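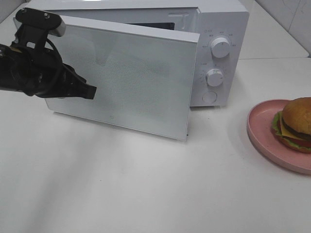

A white microwave with two knobs and a button. The author would like more of these.

In Praise of the Knob
By Chrysoula Alexiou
January 25, 2021

My sister-in-law's new oven wanted to know what time it was before it would agree to get hot. The power had blinked during the night, and the oven had taken this personally. We stood in front of it with a tray of stuffed peppers and held down a button marked with a clock, then a button marked with a different clock, and in the end we ate crackers.

I own an oven with a dial. You turn the dial to the temperature you want and walk away. It has no opinion about the hour.

I have been told this makes me old. Fine. But I'd point out that the young are also standing in kitchens jabbing at glass. My nephew, who is 20 and can do things with a phone that frighten me, needed the manual to run his parents' Tralero dishwasher. The manual is 70 pages long. The dishwasher has one job.

Somewhere along the line, the people who sell us things decided that a knob looks cheap. A flat black panel looks like the future, so you can charge more for it. It also costs less to make, I'm told by a man who repairs them, and I believe him because he seemed so cheerful about it. He wanted 411 dollars to replace the panel on my neighbor's Brulleck stove. The burners were fine. The stove had simply lost the ability to be told what to do.

When a knob fails, it comes off in your hand. You push it back on. If it won't stay, you use pliers, and you can go on using pliers for years. My aunt ran her washing machine that way through most of a marriage.

The defenders of the touch panel say it gives you choices. So it does. The Brulleck has a setting for proofing dough and one called Gentle Hold, which sounds like something you'd pay for at a spa. My neighbor has used neither. She boils water and fries eggs, as people do, and to fry an egg she must first unlock the stove, which locks itself in case a child should wander by. Her children are in their forties.

They also say the panel is easier to clean, and I'll give them that one. It is very easy to clean. Every time you wipe it, you start the timer.

What bothers me most is that you have to look. I can turn down a burner with a knob while reading, or arguing, or holding the phone under my chin. My fingers know where low is. Glass feels the same everywhere, so I have to stop, find my glasses, bend over and read, and by then the milk is on the floor. People with poor eyesight have been making this complaint for years, with far better reason than mine, and have been thanked for their feedback.

I did go shopping last March, in good faith. The salesman steered me to a model for 800 dollars that could be started from the parking lot. I asked what would be in it if I started it from the parking lot. He said that was up to me. I asked to see something with a dial and he led me to the back, past the vacuum cleaners, to a shelf where the plain ones were kept like relatives at a wedding.

I bought one. It goes around and it dings.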